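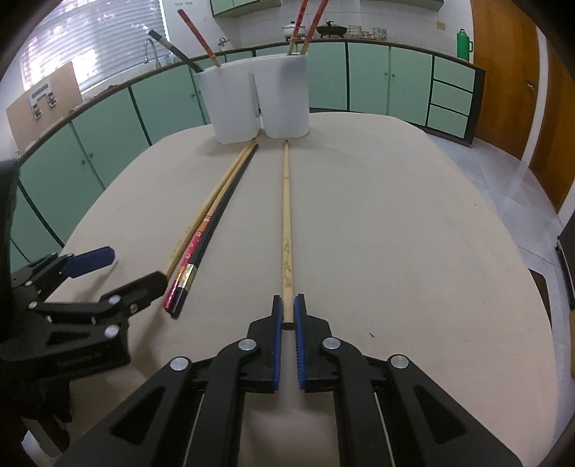 4.2 What we bought, and what we'd buy again

So, money! We started in June with a budget for 3 hand-held grippers and ended up asking for 15, and I'd still put the finger pads on the order form before anything else. Chopsticks are thin and smooth, and Fredy Sánchez wanted a ribbed pad (the blue ones, Figure 4) on every finger we own. We got two quotes, one from Brandes and one from Songate, and went with Songate, mostly for the spares. Obadia Were keeps the parts sheet and has pivot pins down as a separate line now, which I grumbled about at first. 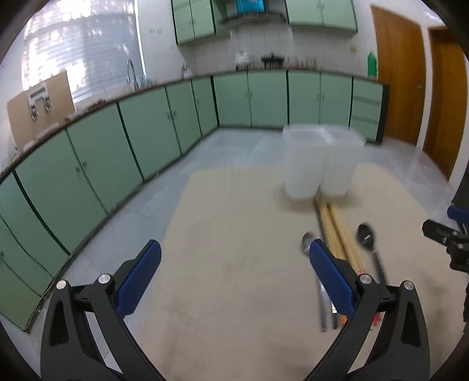 Figure 4. Gripper open over the table, with chopsticks, spoons and two plastic containers.

Props hardly dent the budget, so go wild there! Grippers go in pairs, though, and an odd number leaves one sitting in a drawer. Next year we're asking Cisow to pay for 2 more pairs, plus a box of pads.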